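Subject: Re: [kotthorpe-allotments] Bean supports, again

Rosalba Palumbo wrote:
> Do we really need to buy 100 bamboo canes from Votside
> when the hedge is right there? My nonna never bought
> a cane in her life.

Rosalba, your nonna also never met the Skallano pole bean, which had pulled down 3 of my tepees by October and started on the shed.
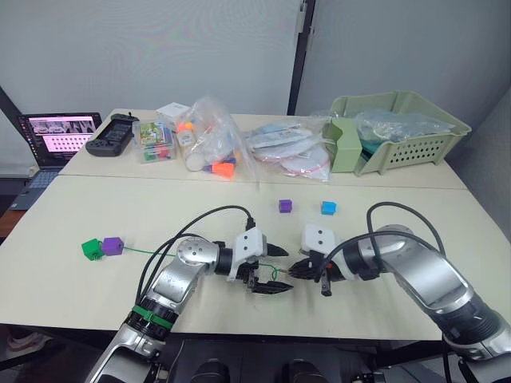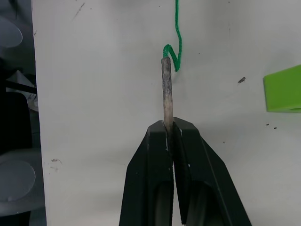
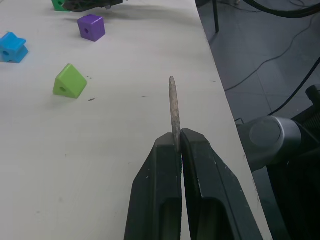
The hedge and I have history. I cut hazel from it 2 years running, and half of it rooted, so I now own a small wood. What I'd take over bamboo is old dead stuff, scuffed and grayish brown like the stick in the second picture, only a good deal longer and as thick as my thumb. Beans grip rough bark. On shiny bamboo they slide down and sulk.

So put me down for none of the canes. I would go halves on a ball of the Guerra twine, if it's still the green one and not that orange stuff that glows.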